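About Rellano

Hello and come in! I'm Yaryna Tkachuk, and Rellano is my bead shop and mending bench in Brikondale, two doors up from the baker's (follow the smell, then keep going).

I started in my mum's back bedroom with a biscuit tin of odds and ends and one decent pair of pliers. People kept handing me broken necklaces at parties, so I put a card up in the post office, and by November I had 763 beads sorted into egg boxes and no room left for the bed. I've got the shop now, almost 400 drawers, and a kettle that's always on.

Garnet Marchand does the knotting and pearl work and is far more patient than me. Vitalii Fedoruk looks after orders and the post, so if your parcel arrives beautifully wrapped, that was him.

We restring, shorten, lengthen and swap clasps, and we'll make you something new if you fancy it. Restringing a plain bracelet usually takes 5 days, longer before Christmas. Bring every bead you managed to find, even the chipped ones!

We also run evening classes upstairs from half past six. No experience needed, tea and cake included, and you go home wearing whatever you made.

Pop in, or ring if you're coming far. The bell sticks, so give it a good push.

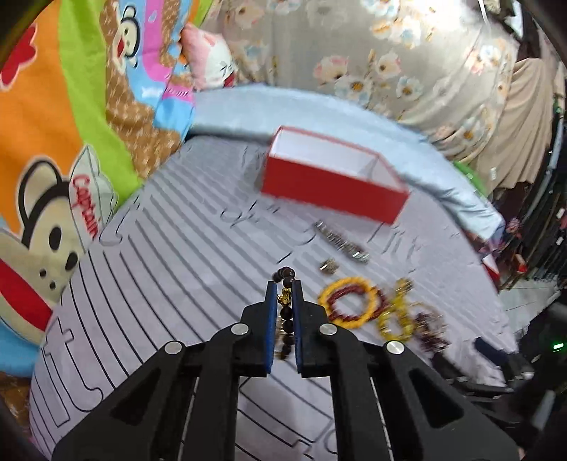 Dark beads with a little gold charm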